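Moncrieff service log data, README

Version of Nov 2, 2018. Maintained by Erick Urio.

What it is
Service records for cars and light trucks, pulled from the Omex shop software at the Iltley garage. 955 rows, one row per visit. 466 different vehicles. Mostly oil changes, tire rotation, brakes.

Files
visits.csv - main table
parts.csv - parts used, joins on visit_id
codes.txt - what the job codes mean. Read this first

Columns people ask about
odo_in: miles at drop off. Typed by hand so expect bad ones. A few are missing a digit.
oil_grade: free text, not cleaned. "5w30", "5W-30" and "5-30" are all the same thing
next_due: miles, not a date. Blank if the customer said no sticker.
bay: 1 to 3. Bay 2 was closed in October, so those rows got moved to bay 3 by hand.

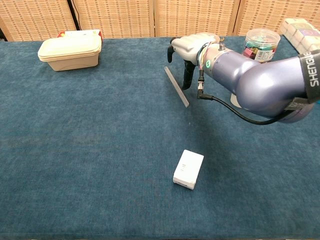
Table and cloth. 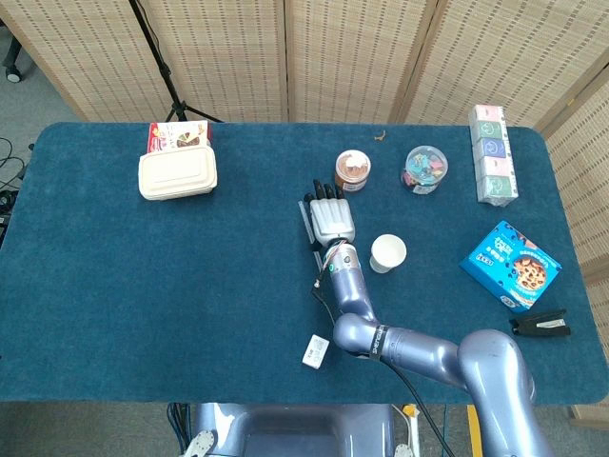 Known problems
- 2 vehicles share a vehicle_id, havent fixed it yet. Different plates before we dropped the plates.
- Brake jobs split over two days show up as two visits. Merge on ticket_no if you care
- Labor hours rounded to the quarter hour, except the early ones, which are whatever got typed in
- Tire rotation done free with an oil change has no line of its own in parts.csv. look for code TRF in visits.csv

Removed
Names, phones, plates, VINs. Notes feild dropped completely, too much personal stuff in there.

Loading
Comma separated, UTF-8, header on line 1. Flillomik importer works but turn off auto dates or it wrecks ticket_no.

Use
Fine for internal work and class projects. Ask before posting it anywhere else. Fixes go to Erick, send the visit_id and what it should say.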